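Got the Gakine bread basket in September, six months in now. Wicker, oblong, kinda shallow. Paid 284 for a set of two wich is a lot for baskets, yes.

Good: sturdy rim, wipes clean, fits a whole batch of dinner rolls. No snags on my linen so far. Carried it to my sister's potluck full of cornbread, no creaking.
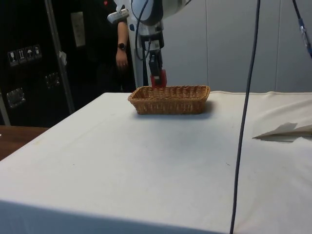 Bad: crumbs get in the weave. Shake it out over the sink, then a dry brush. Don't soak it. Smelled like hay the first week too. The Prelent one is cheaper at 174 but the handles wobble.

Would buy again, on sale. Four stars.

– Soledad Iwasaki

Recent reviews
Okafor salad spinner
Estasness cake stand
Prelent butter dish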